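Consolidating the Household Snack Supply Ahead of November

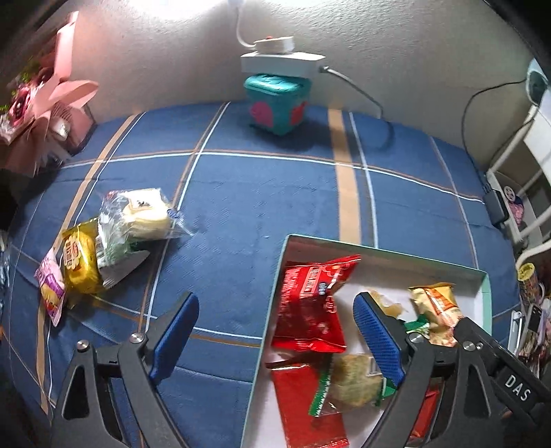
Packaged snacks in the pale teal and white tray, set out on the plaid bedsheet.

Posted 28/10/2021

Readers of this blog will be aware that the household undertakes a review of its dry provisions before the cold months. Earlier reviews dealt with the flour bins and the tea shelf. The present entry concerns the snacks, a category that had been permitted to spread through the residence without supervision.

Prior to the review, snacks were kept in the following locations: the kitchen drawer beneath the toaster, the hall cabinet, two coat pockets, the glove compartment of the car, and the bag that accompanied us to Strickland in the spring. The Strickland bag had not been unpacked in full. It yielded several items past their printed dates, and these were discarded.

All remaining items were brought to the bedroom for sorting. The kitchen table was considered and rejected, as it was occupied at the time by the jars from the previous project. The bed offers a wide surface at a reasonable height, and the blue plaid sheet was due for laundering in any case. Crumbs were therefore not a concern. The large grid of the plaid also proved useful when laying items out in groups, though this had not been planned.

A shallow tray with a white interior and pale teal rims was assigned to hold the items intended for immediate use. It had been standing on top of the wardrobe, and it was wiped out before anything was placed in it. The red packages went in with the cracker in the clear wrapper and the pale yellow and cream package with the orange-and-red band. No attempt was made to arrange them by flavor. A previous effort to do so, with paper dividers, lasted 2 days.

The household has adopted the rules below, effective immediately.

Snacks are to be kept in the tray or in the reserve bin, and in no other place. The reserve bin is the Arnlow container on the lower pantry shelf, purchased last year and until recently used for birthday candles and string.

The tray is to be refilled when it looks low. It is not to be refilled merely because a new package has been bought and someone wishes to see it there.

Empty wrappers are to be removed by the person who empties them. Loose scraps of wrapping are to go with them. This rule has been in force before, with mixed results.

Soft or easily broken items, crackers in particular, are to be laid on top. The crackers from the car had been reduced to powder beneath a road atlas and a flashlight, and could only be used over soup.

No package weighing more than 100 grams is to be placed in the tray. Larger bags belong in the bin with a clip on them. The household owns 6 clips, all from the hardware counter at Plileck, and they have been collected from the various drawers for this purpose. One has a weak spring and is reserved for paper bags.

Some consideration was given to purchasing a dedicated snack organizer. The Vamano model, with its sliding compartments, was examined at length in the store. It is well made, and the compartments move smoothly. It is also too deep for the pantry shelf by the width of a thumb, and its upper section would not admit a package of ordinary length unless the package were folded. The purchase was declined. The tray costs nothing further and can be carried from room to room, a point of some importance during long films.

A question was received following the tea shelf entry as to whether a written inventory is maintained. An inventory was maintained for one winter. It ran to several pages and recorded items that had been eaten before the ink was dry. The practice has been discontinued for snacks, although it remains in place for spices and canned goods, where turnover is slower and the labels tend to face the wall.

Expenditure is to be reviewed at the end of November. The household spent more on small packages last winter than on bread, a finding that prompted some discussion at dinner. Small packages remain permitted for travel and for work lunches. For use at home, the preference is to purchase the larger bag and a bowl will be provided.

Persons wishing to propose additional items for the reserve bin may write them on the pad beside the refrigerator. Proposals for licorice have been noted previously and need not be resubmitted.

The next entry will address the linen closet, beginning with the question of the pillowcases that match no existing sheet.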